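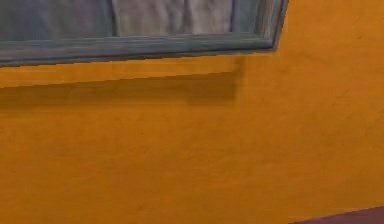
Issue 8 | Page 50

May

By Gun-woo Jeon

House Rules

The house is called Petek. It has an orange wall with a blue-gray window frame set into it, a wood floor in one room and a mauve-brown one in another, and a staircase near the toilet. It exists on a set of servers at Jilto, a testing lab that checks how home robots behave before they are let into real homes. All of it is computer-made, down to the flush handle.

Jilto was asked two years ago to help write a code of practice for testing robots in simulated houses. The code is called Lodov, after the village where the first meeting took place, and it is now in its second draft. It runs to 50 pages. I spent part of the spring reading it and sitting with the people who have to work by it.

Most of us know simulation from flight training or video games. In home robotics it does a duller job. A robot maker wants to know if its machine will bump a door, misread a window, or stop dead in a corner. Trying that in real homes is slow and now and then breaks something. So the maker runs the robot's software in a made-up house first, over and over, and writes down what it does. The trouble is that until lately every maker built its own house, ran its own tests, and decided for itself what counted as a pass.

"You could get a perfect score by building an easy house," said the engineer who runs the Petek project. "People did. I don't think most of them meant to cheat. They built what was quick to build, and then they tested in it."

The draft code starts there. Its first section says the house has to be fixed before testing begins. Walls, floors, doors and furniture are locked, given a version number, and left alone. If a maker wants to change the color of a wall halfway through, the version number changes too and the earlier results can't be mixed with the later ones. That sounds fussy until you hear why it was written. In one early trial a team swapped a shiny floor for a dull one between two rounds. The robot's score went up, and it took them a week to work out that the floor had done it.

The second section deals with what the robot's cameras are shown. A house test has to include views that are hard to make sense of. A stretch of bare wall with very little on it is one. A picture hung close to a corner is another, and so is a picture with a strong view in it, such as a mountainside or a desert. To a camera, a framed landscape can look a lot like a window, and a robot that thinks it has found a window may plan its route around one.
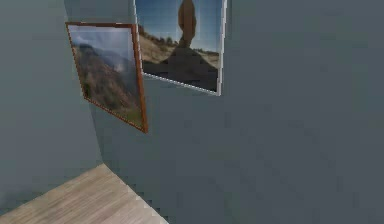
Testers used to throw views like these away. They went looking for frames full of furniture and objects, where the software had plenty to work with, and they kept those for the report. Under the draft code, every frame recorded in a run is kept. A tester can mark a frame as unhelpful but can't delete it, and the mark has to carry initials and a reason.

The lab technicians grumbled about this one. It means more storage and a lot more looking. One of them showed me her log from a morning's work, which was mostly the words "wall, plain" with a time next to each. She had come around to it, she said, after she found that a robot from Pratine was losing track of its position in the plain stretches and only getting it back when a corner came into view. Nothing in the old reports would have shown that.

Pratine makes a small wheeled robot meant to fetch and carry. It was the first company to put a product through the full Lodov checklist, which has 309 items. It failed 50 of them on the first round. The company agreed to let the lab tell me so, and I give it credit for that. Many of the failures were paperwork: a missing version number, a camera height written down in the wrong units. The ones that mattered were mostly in and near the bathroom.

Bathrooms get a section to themselves. They tend to be small, the doors open into the space where a robot wants to go, and people keep breakable things on every flat surface. The code asks for at least one bathroom in any test house, with a door that can stand fully open, half open or closed. It asks for small items on a high, narrow surface, such as the top of a toilet tank. The items should differ in height and shape, and some of them should be partly hidden from at least one approach.
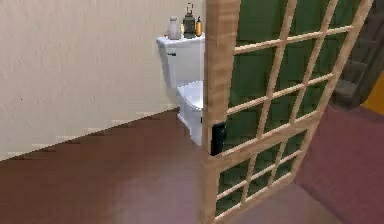

It also asks for stairs within reach of the robot's normal route. A lot of the argument over the second draft was about this. Some makers said their robots are sold for single-floor homes and should be tested in single-floor houses. The lab's answer was that robots get moved. Someone buys one for an apartment, changes address, and turns it on in a place with steps. The wording that came out of the argument is plain: if the robot has wheels, the house has stairs.

Doors took almost as long. A door with a lattice of small panels is harder for some sensors than a flat one, and the writers couldn't agree on how many kinds of door a test house should have. They settled on two for now – one plain, one with panels – and left a note in the margin to come back to it.

There is one rule I would have guessed wrong. I assumed the code would push for the most lifelike picture possible. It doesn't. It says the quality of the rendering has to be stated and kept the same through all the runs, and that a rough-looking surface is allowed if the report says so. The project engineer told me that a coarse wall texture can be a fair test, as long as everyone reading the result knows about it. What the code won't accept is a sharp texture in one room and a blocky one in the next without a word about either.

The last section covers what a simulated pass is worth. A maker who passes may say the robot was tested in simulation to the Lodov code, and must name the house and version. The words "safe at home" are off the table. Before any claim about real homes, there has to be a second round in a physical building, and the code for that hasn't been written.

Pratine has gone back in since its first round. By the time I left, the lab had logged about 638 runs in Petek for that one robot, and the technician with the morning log was setting up the next batch. Comments on the second draft are open through the summer. The lab would like to hear from people who build doors.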